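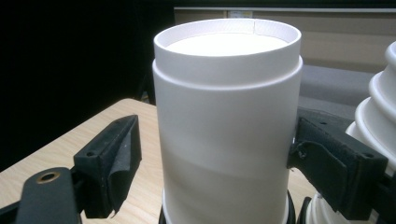 White cylinder with a narrower collar at the top

How I Measure Round Things Without Fancy Tools

I sew fabric covers for pretty much anything round – jars, tubs, lamp bases, the lot – and the part people email me about most is the measuring. So let's do that bit properly!

You need a strip of paper, a pencil, a ruler and some tape. I use Bansal pattern paper because I bought a giant roll of it last November and I'll be using it forever, but printer paper cut into strips works fine.

1. Wrap the strip around the widest part. Keep it level (check the back, mine always droops there) and mark where the end overlaps.

2. Lay it flat and measure to the mark. My last one came to 54 cm. Write it down right away.

3. If there's a step or a neck, wrap that separately. A stretchy fabric will forgive you a little, cotton won't.

4. Measure the height straight up the side with the ruler, and measure each section on its own if the width changes.

5. Add your seam allowance. I add 9 mm to each edge, plus a bit extra at the top if I'm putting in elastic.

Want the distance across instead? Divide the distance around by 3.14. I do this for the bottom circle, then draw it with a pencil on a string – wobbly, but it gets trimmed anyway.

Cut a test piece from an old sheet first. Pin it, try it on, and pinch in any loose spots before you touch the good fabric.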